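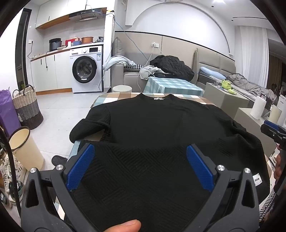
Knitwear should never go on a hanger, Tahmineh Asadi told the group before the first sweater was unfolded, and she repeated it two more times before the evening finished. Her advice was the main subject at the February meeting of the Midach clothing exchange, where 16 neighbors came to learn how to sort and fold winter clothes before they are given away.

The exchange collects clothes from homes in the Midach district and passes them to families through the Witelora community center. Last winter it received 3,000 pieces. According to the organizers, many good sweaters arrived pressed into bags, with the sleeves twisted and the ribbing stretched, and it took a long time to prepare them again.

The meeting was held in a private home, and the sorting was done on the kitchen-side table, with a checked cloth under the clothes. A black sweater, with a smooth upper part and a ribbed pattern in the lower part, was among the pieces opened flat. Participants were asked to straighten the sleeves first, then to bring each one across the body, and to fold the bottom up to the neck in two steps. A heavy sweater should be folded only once.

Trevor Marchand asked if it is better to roll the sweaters, as many people do for travel. Rolling is fine for a suitcase, he was told, but a thick knit that stays rolled for months can keep the curve at the edges.

The group also agreed on new rules for the collection. Each bag should hold no more than 7 sweaters, and adult sizes must be kept apart from children's sizes. Name patches and sewn labels may stay on the clothes. Pieces with small holes are accepted too, but they should go in a separate bag marked for repair. The repair table at Witelora opens at 4 p.m. on collection days.

The next collection will have 32 drop-off points, including the Hashemi bakery and the entrance hall of the Duvovero apartments. Bags can be left there until the end of the month. Shoes and bedding are not accepted this time.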